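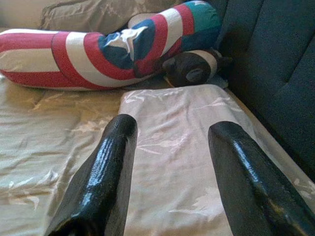 Between the two fingers of the gripper, a folded cloth on a satin bedsheet, with a striped bolster and a sofa backrest behind. Photo: Trududov

PRESS RELEASE

Trududov opens second round of home recordings for household handling system

Families in Mernau invited to take part from November; 23 homes are already in the programme

MERNAU – Trududov, the developer of software for household robots, will start in November a second round of recordings in private homes. The company collects examples of ordinary work with bed linen, cushions and clothing, and uses them to train a learning system with the name Rovero. The first round was made in 23 homes in Mernau and the villages near to it. It gave 830 recordings which passed the checking and are now part of the training material.

Each recording shows one task from its beginning to its end. An operator guides a two-finger gripper by hand, and a small camera at the gripper records what is in front of the fingers. The tasks are short and taken from daily life: to pick up a folded cloth, to move a pillow to the other end of a bed, to lay a blanket over a backrest, to open a pillowcase at its corner. The system later learns from the camera pictures together with the movements of the fingers.

"In our workshop we had one table and a box of grey towels," says Yiğit Sarıgül, who is responsible for the recordings at Trududov. "Rovero learned these towels very well. Then we put it before a shiny sheet with flowers, and it closed the fingers on a fold in the sheet and left the towel where it was. After this day I asked for permission to go into real homes."

Soft things as the main subject

The second round is limited to soft things. For a learning system these are more difficult than cups or boxes, as they do not keep one shape. A pale cloth on a pale sheet has an edge which is hard to find in a camera picture, and if both have a similar pattern, the edge can almost disappear. Satin makes a further difficulty. It reflects the light of a window or lamp, and the bright places move when the camera moves.

For these reasons the operators are asked not to prepare the room. Cushions, toys and bolsters stay where the family has them. Creases in the sheet are not made smooth before the recording. The operator may only remove objects which could break or hurt somebody, and personal papers or family photographs which could be read or recognised later.

In the first round, many operators tidied the bed before they began, out of politeness to the hosts. Trududov has therefore changed the instructions. The new version says on its first page that the bed is to be left as found.

How a visit is done

A visit takes one morning or one afternoon. A team of 2 comes to the home, one operator for the gripper and one person who writes the notes. The family chooses the room, and may also choose the things to be handled. Before the first recording, the team shows the equipment and explains which part of the room the camera will see. A member of the family can stay in the room for the whole time.

In every home at least 10 tasks are recorded. Between two tasks the cloth or pillow is put in a new position, and for some tasks the curtains are opened or closed so that the light is different. The fingers have to begin in the open position, with the object in view of the camera. If the operator makes a mistake, the recording is not stopped. The operator corrects the grip and continues, and the note is marked with the word "corrected".

"I had the habit to throw away the bad ones," says Sarıgül. "If my finger slipped, I deleted it and did it again, and I was proud of my clean list. But then the system has never seen how a person comes back after a slip. Now I keep these recordings, and I must say they are not nice to watch, especially the ones with the duvet."

Checking of the material

All recordings of the first round were looked at by a second person before they were accepted. This work was done by Cavalcanti, a firm which prepares and describes training material for industrial customers. The checkers at Cavalcanti did not take part in the visits. They received the recording and the note, and had to decide if the two agree with each other.

The most frequent cause for refusal was a wrong or missing name for the object. Some operators wrote "blanket" for everything larger than a towel. In other cases the note said that a cloth was folded, but it was only lying in a heap. For the second round there is a common list of words, with a short explanation for each one. The word "cloth" is permitted when the operator does not know if a piece is a sheet, a cover or something else. It is better to write a general word than a false one.

A second cause was that the fingers covered the object during the most important moment. This cannot be avoided fully, as the camera is placed close to the gripper and the fingers always take a part of the picture. Recordings are refused only if the edge of the object cannot be seen at any time before the grip.

Protection of the families

The recordings are made without sound. Names and addresses are kept in a separate list, and they are not given to Cavalcanti or to other partners. Each family receives a copy of its recordings and can ask for single ones to be deleted, without giving a reason. In the first round, two families made use of this right. The recordings concerned were removed before the training began and are not included in the number given in this release.

Recordings are not made in rooms where somebody is sleeping or is ill. Pets are welcome in the home, but should be in another room while the gripper is moving.

Results and next steps

With the material of the first round, Rovero now finds the near edge of a folded cloth more often than the earlier version, which was trained only in the workshop. The company does not publish a rate for this at the moment. The tests were done with few sheets and in one building, and Trududov would like to repeat them in homes which were not part of the training. These tests are planned for after the second round.

It is also still open how well the system can work with dark textiles. Most of the beds in the first round had light linen, and dark things in shadow, for example between a cushion and the back of a sofa, were often not recognised. Households with dark bed linen, dark sofas or many small cushions are for this reason especially asked to apply.

Rovero is a research system and cannot be bought. Families who take part do not receive a robot, and the equipment is taken away at the end of each visit.

Taking part

Households in Mernau and the nearby villages can apply with the form on the Trududov website, or in person at the company's open workshop on Saturday. Visitors there can guide the gripper by themselves and try to pick up a folded cloth from a satin sheet. Children may also try, together with an adult. No knowledge of technology is necessary, and the entry is free.

Every household receives a payment for its time after the visit. The amount is written in the agreement, which is sent to the family before a date is fixed. People who rent their home do not need the permission of the owner, as nothing is fixed to walls or furniture.

About Trududov

Trududov develops learning software for robots which handle textiles and other soft objects in the home. The company has its offices and its workshop in Mernau.

Press contact

Yiğit Sarıgül
Recordings and Training Material
Trududov, Mernau

The photograph in this release may be printed free of charge with the credit "Photo: Trududov". Journalists who wish to be present at a recording are asked to write to the press contact before the visit, so that the family can be asked for its agreement.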